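Clukura soundtrack album review
April 3, 2019

The soundtrack to Clukura reached stores well ahead of the film, which is due in August. It comes from the Cumska label as a CD and a download, with six songs and two short instrumentals. I bought the CD.

The opening number is the one the radio stations have been playing. It has a strong chorus and a good drum part, but it runs a minute too long. The second song, a slow duet, is the best thing on the album. The strings stay low and the two voices have room.

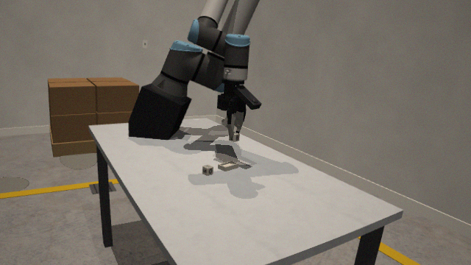

The middle of the album is weaker. Songs three and four share almost the same beat, and the dance track was clearly written for a big crowd scene. It may work better in the theater. The theme music lasts only 60 seconds and fades out just as it gets going.

Sound quality is good on the CD. The download I tried from Beltier was quieter, and there was a gap between the last two tracks that should run together. The booklet prints the lyrics in full, though the type is small. Total running time is nearly 30 minutes.

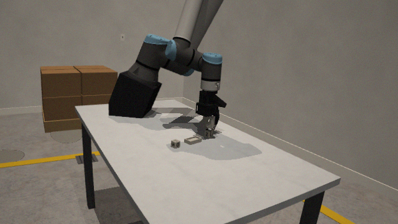 Robot arm and table with three small beige objects.

If you liked the label's album for Bundgaard, this one is a little softer and has fewer fast songs. I would buy it for the duet and the closing song. Anyone who only wants the radio hit can get that track by itself.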